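Teaching an arm to sort shapes, one try at a time
April 1, 2021

Most mornings at the Ultari workshop in Jerneck begin with coffee, a little complaining about the stairs, and then a long stretch of putting blocks over holes.

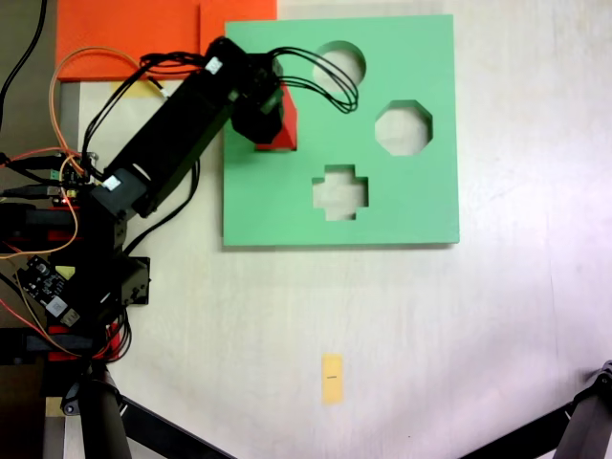
A child's puzzle for a patient machine

Anyone who has raised a toddler will know the game. There is a board with holes cut in it, there are blocks, and each block belongs in one place and will not go anywhere else, no matter how hard you lean on it. At Ultari the player is a small black robot arm, and the board is a green one with a round hole, an eight-sided hole and a cross. The people working with the arm are collecting tries, as they call them, which a learning program will later study to work out how the job is done.

Marek Matoušek has been running the sessions since November. He trained as a furniture maker and came to robots by way of a friend's broken lathe (a long story, and he tells it well), and he still talks about the arm the way a shop teacher might talk about a promising student with clumsy hands. A person guides the arm through the whole motion while the computer records the joint positions and the view from the cameras. Then the block goes back to the start and the same thing is done over, a little differently.

"You would think we want 200 perfect ones," Matoušek told us. "I want some where the hand comes in too far to the left and has to fix itself. If it only ever sees me do it nicely, it has no idea what to do on a bad day, and it has plenty of bad days."

By the end of last week the team had saved 307 tries, and 70 more had been set aside because the recording stopped early or the block was dropped so far off that it had to be fetched by hand. Those are kept too, in a separate folder, and there has been some friendly arguing over whether they ought to go in with the rest. Matoušek is for it. Marek Kolář, who writes the training software and shares both a first name and a desk with him, is against it for now, though he says he could be talked around by summer.

Kolář's side of the work happens mostly in the evening, once the arm is switched off. The program, which the two of them have named Wular, goes through the day's recordings and tries to predict what the guiding hand did next. In its early weeks it learned to bring a block over the board and then simply hover there, as if it had forgotten what it came for. Kolář traced that to the recordings themselves. The people guiding the arm were pausing above the hole to line things up, sometimes for several seconds, and Wular had taken the pause to be the important part. They have since been asked to keep moving, even if it means missing now and then, and he trims the longest waits before training.

Angles are the present trouble. A round block can be turned any way you like and still drop, but a cross has to be lined up with some care, and blocks with slanted sides are easy to pick up crooked. The board also gets shifted and turned between tries so the program can't get by on memorizing where it was. Both men admit they are bad at this, as people left to themselves tend to put things back in the same few spots, and Kolář now has the computer pick a position for them.

The board game is practice for something more useful. Kováčik, the parts supplier down the road, has agreed to let the team try the same method on its packing benches, where odd-shaped pieces have to be set into fitted trays, and where the present catalog runs to 1694 items. No start date has been agreed on, and Matoušek would like to see the cross go in reliably before he makes anyone a promise.

Visitors are welcome to come by in the afternoon and guide the arm through a few tries of their own. New hands are a help, he says, as everyone moves a little differently, and the coffee is usually still warm. Please ring at the side door, and mind the stairs.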